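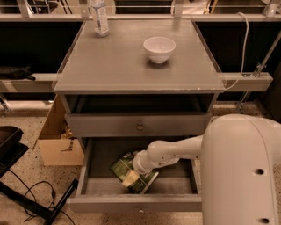 Fig. 1. Grey bedside cabinet, bottom drawer open.

Bedroom storage in student lets – Group 8 report
Yolanda Quispe, Jamshid Ebrahimi, Parisa Nouri

Aim: find out what first years keep by the bed and if the furniture suits it. Survey went out in September, 43 replies, all from the Purnmont halls.

Method. Short form, ten mins max. Parisa did the follow up chats. Two people skipped the page on shelves so thier answers are left out of that bit.

Results. Most wanted a drawer that locks. Chargers and medicine came up again and again. Low drawers disliked – too much bending, and they hit the bed frame in the small rooms. Open shelves popular for books and mugs.

Problems. Only one halls, so cant speak for private lets. Question 8 was worded badly, sorry.

Next: ask second years, redo Q8, get room sizes from Haque.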